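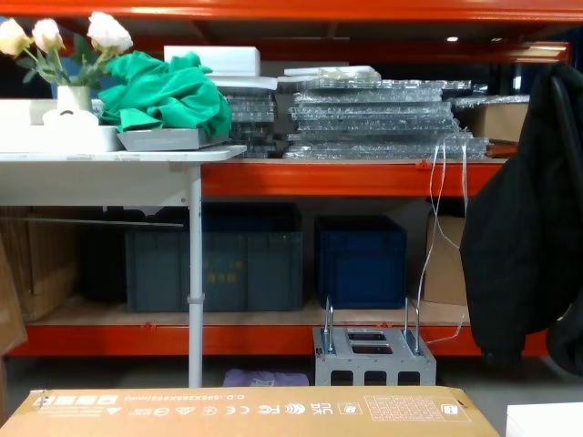 *Orange shelves with stacks of wrapped panels on the middle deck. Two plastic crates sit on the lower one.*

# Is a Big Shelf Really Strong? Let's Check

Grown-ups like to say things such as "Don't worry, that shelf can hold anything." Should you believe them? No shelf can hold anything. Put a whale on it and see.

So let's ask a better question. How does a tall metal rack hold up heavy stuff, and how would you know when it has had enough?

## Start with the beams

Look at the long orange bar that runs along the front of the middle shelf. It's called a beam. The stuff on the shelf pushes down on the deck (the flat part). The deck pushes down on the beams. The beams push on the tall posts at the ends, and the posts push on the floor.

That's the whole trick. Every pound on the shelf has to travel down to the floor somehow. If one piece along the way is weak, it doesn't matter how strong the others are.

Some people will tell you metal doesn't bend. It does. A beam with a load on it sags a tiny bit in the middle, often too little for you to notice. A good beam springs back when the load comes off. A beam that stays bent is a beam to stop using.

## What does the label say?

Many racks come with a label telling you how much weight each shelf can take. Thanasis Liapis looks after the storeroom at a display workshop in Lunbridge, and he read us the label from a Cedura rack he uses there. It said 815 pounds per shelf.

"Does that mean I can put 815 pounds in one corner?" we asked.

It does not. The number is for weight that is spread out evenly. Pile it all at one end and the beam gets pushed in a way the label never promised to handle. Read the small print, even when it's boring. It is usually boring.

## Big doesn't mean heavy

Now look at the stacks of panels in their clear plastic. The stack on the right looks huge. Is it heavy? You can't tell from here, and neither can we. Size is a bad clue.

Foam is a good example. The white foam block behind the green cloth takes up a fair bit of room, but foam is mostly trapped air. A bag of sand the same size would be a lot harder to carry.

If you want to know what something weighs, weigh it. Thanasis put one of his own boxes on a scale for us. We had all guessed it was light. It was 38 pounds, and Zoi Athanasiadis, who wrote most of this page, had guessed ten.

## Does bubble wrap protect everything?

People trust bubbly plastic a lot. Maybe too much. The bubbles are small pockets of air, and when something bumps them, the air squashes and slows the bump down. That's helpful for scratches and small knocks.

It won't save a glass bowl from a long fall, though. And once a bubble has popped, it's just thin plastic. So every time you pop one for fun, you are making the wrap a little worse. (We still do it.)

## Where should the heavy things go?

Down low. A rack with its heaviest things at the top is easier to tip, the same way you are easier to push over when you stand on tiptoe. Low shelves are also kinder to your back and your toes.

Crates are handy on a bottom shelf, but they hide what's inside. A crate might be full of bolts or it might be full of socks. Don't trust the outside. Printed words on the front can be left over from whatever the crate held years ago.

## Test it yourself

You'll need a ruler, two piles of books the same height, and 5 coins that match.

1. Lay the ruler across the two piles like a bridge.
2. Put one coin in the middle. Get your eye level with the ruler. Did it sag?
3. Add the others one at a time, all in the same spot.
4. Now spread the coins along the ruler and look again.

A thin plastic ruler works best. With a thick wooden one you may see nothing at all. Try moving the piles farther apart and do it again. Write down what you saw, even if it isn't what we said would happen.

And please don't climb a real rack to test it. Posts and beams are made for boxes that sit still, and you don't.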